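Port of Lokelbridge

The Port of Lokelbridge is a small river port handling grain, sawn timber and, in years when the road is closed, almost everything else. It has three berths, one of which is used mainly by herons. The port is run by the Lokelbridge Harbor Office, whose jurisdiction ends at the Sturneo sandbar, as do a number of ships.

History

A landing place existed on the east bank well before the town did. The first stone quay was paid for by the Soliman shipping family, who expected to earn the money back in nine years and were still expecting it when the firm was sold. The quay was built too high for the barges of the day, and cargo was lowered by rope until larger vessels came into use and made the design look farsighted.

The inner basin was dug later to give shelter from the November floods. It silted up quickly. Dredging has been a fixed item in the port budget ever since, usually under the heading of temporary works.

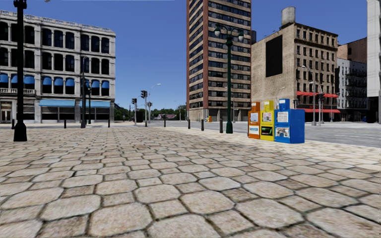
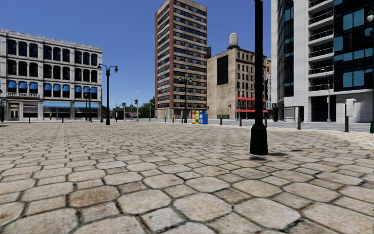
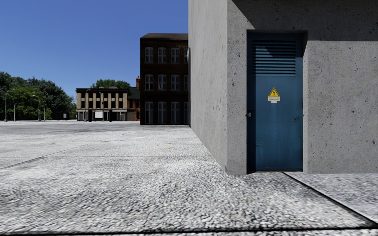

Operations

Ships bound for the port wait for high water at the Sturneo bar and come in with a pilot. The pilot service has five licensed members and one launch, the Pravari, which is older than all of them. Night arrivals are allowed in theory. Most captains anchor outside and come in after breakfast.

Grain makes up the bulk of outgoing cargo. Timber is loaded at the upstream berth, where the single rail spur ends – a little short of the water, owing to a disagreement over who owned the last stretch of ground. Trucks cover the gap.

Administration

The harbor master is appointed by the town council. Samah Abdelaziz held the post during the rebuilding of the outer breakwater and introduced the published tide table, which replaced the earlier practice of asking at the fuel dock. Her successor, Oduor Langat, moved the weekly berth meeting to Wednesday and cut it to nearly half its former length, a reform still spoken of warmly by shipping agents.

Port dues are charged by length of vessel. Fishing boats registered in the town are exempt, and the town has a surprisingly large number of fishing boats.

See also: Sturneo bar; Inland grain trade; Pilotage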